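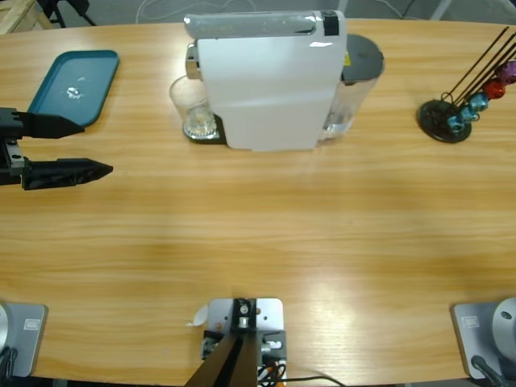

Wooden table, black two-finger gripper at left.

Patrol Vessel Tallard — Pre-Deployment Inspection Checklist
Northern fisheries and sovereignty patrol
Inspected by: Emiliano Robles
Date: 2025-11-13
Status codes: S = satisfactory, D = deficiency, N = not inspected

1. Hull and deck

1.1 Guardrails and stanchions: S
1.2 Non-slip coating, boat deck: D. Worn through on the port side between the davit and the ladder. Recoat before sailing.
1.3 Watertight doors, chalk test: D. Door to compartment 407 leaves a gap in the chalk line along the lower hinge side. Gasket to be replaced and the door tested again.
1.4 Anchor and cable: S
1.5 Ice markings on bow: S. Repainted in September.

2. Boarding boats

2.1 Hull tubes and pressure: S
2.2 Engine kill cords, both boats: S
2.3 Lifting slings: D. Certificate for the aft sling has expired. The sling itself looks sound but it is not to be used for lifting crew until it has been load tested.
2.4 Boat radios on the encrypted channel: S. Range check was good to the breakwater. It has not been tried with the vessel under way.
2.5 Boarding ladder, Geltex type: S. Hooks greased, one rung strap retied.

3. Navigation and monitoring

3.1 Radar, main and standby: S
3.2 Transponder, including silent mode: D. The switch works but the bridge repeater still shows the old status for several minutes. Watchkeepers could believe the ship is transmitting when it isn't, or the reverse — a poor position to be in near a disputed line. Zusska have been asked for a software fix. Until then, confirm by radio with the shore station each time the mode is changed. 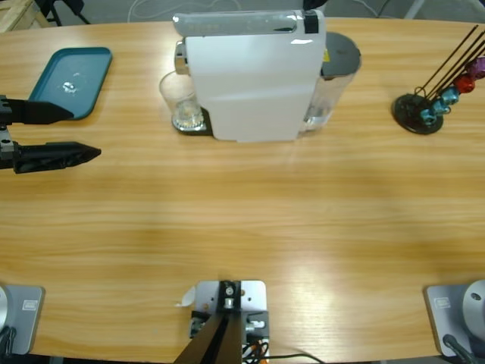

The same instruction should be written into the captain's standing orders and initialled at every change of watch.

3.3 Charts with current boundary overlays: S. Overlay shows both claimed lines. Crew should log positions against both.
3.4 Evidence cameras, bridge wings: S. Clock synchronized with ship's time.
3.5 Log of encounters with foreign vessels, blank forms: S

4. Fire and lifesaving

4.1 Extinguishers: S, apart from one in the galley passage with no inspection tag. Tag to be fitted.
4.2 Immersion suits: D. Zippers stiff on 5 suits. Wax and retest.
4.3 Liferafts, hydrostatic releases: S
4.4 Fixed suppression, engine room: N. Contractor from Ciobanu could not attend. This item holds the vessel alongside until it is signed.

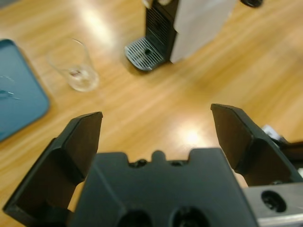
A verbal assurance from the contractor will not be accepted in place of the signed sheet.

5. Endurance and stores

5.1 Fuel: S. Planned leg is 2,000 nautical miles, with a reserve of up to 700 for diversion.
5.2 Fresh water maker: S
5.3 Medical chest: S. Controlled items counted and sealed.
5.4 Cold weather clothing for boarding party: D. Glove liners short in the larger sizes.

6. Weapons and use of force

6.1 Small arms locker, keys and register: S
6.2 Rules of engagement card, current edition: D. Old edition still posted in the boat crew's mess. Remove it.
6.3 Loudhailer and prepared phrases in other languages: S

Items 1.3, 2.3, 3.2 and 4.4 to be reinspected before release.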